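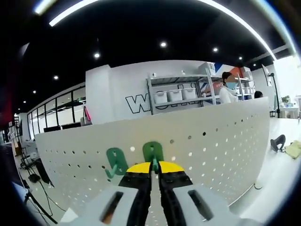 Figure 6. Fingertips at a green hook on the perforated panel. A second hook is fitted to its left.

## 6 Pegboard tasks: operating rules

This section applies to all hand-held gripper work on the perforated panel. It is to be read together with section 4 (Tool checks) and section 5 (Workspace layout). Where a site rule is stricter than this guide, follow the site rule.

### 6.1 Before the first take

1. Check that the panel is fixed at its base and does not rock when pushed lightly by hand at the top edge.
2. Open and close the fingers five times without load. Movement must be even through the full travel.
3. Wipe both fingertip pads with a dry, lint-free cloth. Replace the pads as a pair if either is split, lifting or shiny.
4. Close the fingers fully and check that the pads meet squarely. If one pad leads the other, go back to 4.3.
5. Enter the tool number and pad age in the Datach log. Pads are changed at 2000 closures, or sooner if they fail step 3.
6. Fit the hooks given on the task card. Each hook must be pressed fully home before recording begins.

**Note:** Hooks from different suppliers vary in stem thickness. Do not mix Seltberg hooks with older stock on the same panel. The older hooks can be kept for practice.

### 6.2 Picking a hook

1. Start with the tool at least 40 cm from the panel and the fingers open.
2. Approach in one steady movement. Do not correct the wrist in the last few centimetres; if the line is wrong, back off and approach again.
3. Place the fingers either side of the lower part of the hook. The panel face must not be touched by the pads or the housing.
4. Close until both pads bear on the hook, then hold for one second.
5. Lift the hook to free it from its hole, then draw the tool straight back.
6. Place the hook in the position given on the task card and open the fingers fully before moving away.

**Caution:** Do not lever a stuck hook sideways. The fingers are rated for gripping loads only, and side load bends the finger root. Stop the take, free the hook by hand and mark the take as void.

**Caution:** Keep the free hand off the panel while the tool is closing.

### 6.3 Hanging a hook

1. Pick up the hook with its curved arm facing away from the housing.
2. Bring the hook to the target hole at a slight upward angle.
3. Seat it, then lower the tool until the hook takes its own weight.
4. Open the fingers slowly. If the hook drops or turns, the take is a failure and is kept as such.

Failed takes are not deleted. Mark them F in the log and carry on. Void takes (tool fault, interruption, wrong card) are marked V and are left out of the count.

### 6.4 People and the surrounding area

- Anyone working near the panel is to be told before a session starts and must have agreed to appear in the recording. Consent forms are held by Evanthia Petridis.
- Faces are blurred before any material leaves the site. Operators do not do this themselves.
- Screens in view must be locked or switched to the blank desktop.
- Cables crossing the operator's path are to be taped down or covered. Cables outside the path may be left, provided they are clear of the exit route.
- Stand legs must not project into the operator's standing area.
- Ordinary background activity is acceptable and need not be stopped between takes.

Do not change the room lighting part-way through a task card. If the lighting changes for any other reason, finish the current take, note the time and start a new card.

### 6.5 Session limits

An operator may record for 40 minutes, followed by a break away from the tool. Report any numbness or wrist pain at once — do not finish the card first. In the August trial at Fanstead, one card of 118 takes was run without a break, and the closing force was visibly uneven in the last third. Those takes were withdrawn.

### 6.6 Fault table

| Sign | Likely cause | Action |
|---|---|---|
| Hook slips on lifting | Worn or greasy pads | Clean; if it slips again, replace the pair |
| Fingers slow to open | Dirt in the slide | See 4.5 |
| Hook will not seat | Wrong stem size | Check supplier and hole pitch |
| Pads meet at an angle | Bent finger | Withdraw tool, tag it red |
| Panel moves on contact | Loose base fixing | Stop, refix, repeat 6.1 |

Tagged tools go to Achilleas Tsakiris for inspection. They may be returned to use only with a signed check sheet, form 394.

### 6.7 Changes to this section

- 6.2 step 4: hold time added (Yu-ting Wu).
- 6.3: rule on keeping failed takes moved here from section 9.
- 6.5: limit shortened after the Fanstead trial (Nafula Ondieki).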